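4.2. Limitaciones de la inspección táctil tras el deshielo

La mayoría de los procedimientos de operación invernal siguen confiando la verificación final del ala a una persona subida a una plataforma, con guante fino y linterna. La literatura reciente propone sustituir o complementar esa comprobación con sensores de superficie, y los resultados publicados suelen presentarse como concluyentes. No compartimos ese entusiasmo. Manríquez y Beltrán comunicaron una tasa de detección de hielo transparente muy elevada con el sensor Clostix, pero sus 36 probetas eran chapas planas, nuevas y sin pintar, condiciones que ningún operador encuentra en plataforma un sábado a las cinco de la mañana.

Nuestro propio ensayo, realizado en noviembre en las instalaciones de Kornthorpe, reunió 147 comprobaciones sobre una sección de extradós retirada del servicio. La discrepancia entre inspectores fue mayor de lo que admite la bibliografía, sobre todo en las inmediaciones del depósito integral, donde el combustible enfriado en vuelo mantiene la piel del ala por debajo del punto de congelación aunque la temperatura exterior sea positiva. Segers atribuye esta dispersión a la falta de formación; nosotros dudamos de que un curso más la corrija.

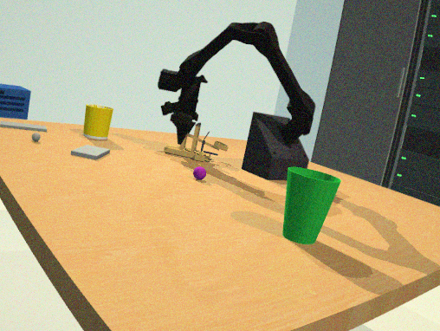 Figura 3. Brazo robótico en un entorno simulado, con la pinza orientada hacia la mesa.

La extrapolación de los ensayos de laboratorio a la aeronave completa exige una cautela que rara vez se observa. El ángulo de contacto, la presión aplicada y la distancia al borde de ataque se fijan de antemano en el banco de pruebas, mientras que en plataforma dependen de la altura de la cesta, del viento y de la prisa. Las propuestas de automatizar la palpación heredan el mismo defecto: una pinza negra suspendida a poca distancia de un pequeño montaje de madera clara, como en la figura 3, dice muy poco sobre el comportamiento de un palpador frente a una superficie curva cubierta de fluido anticongelante. Mansour y Ryu reconocen esta dificultad en una nota al pie y, acto seguido, calculan un ahorro de 25 minutos por rotación sin indicar de dónde procede la cifra.

Tampoco resulta convincente el criterio de aceptación empleado por el grupo de Rivadeneira. Sus autores dan por limpia la superficie si no se detecta contaminación durante 60 segundos tras la última aplicación, intervalo elegido, según el propio texto, por comodidad de registro. Con nieve húmeda, el fluido puede perder eficacia de manera desigual a lo largo de la envergadura, y un único punto de medida junto al encastre no representa lo que ocurre en el alerón. Mientras no se publiquen los datos por estación de medida, mantendremos la inspección manual como referencia, con todas las reservas expuestas en el apartado anterior.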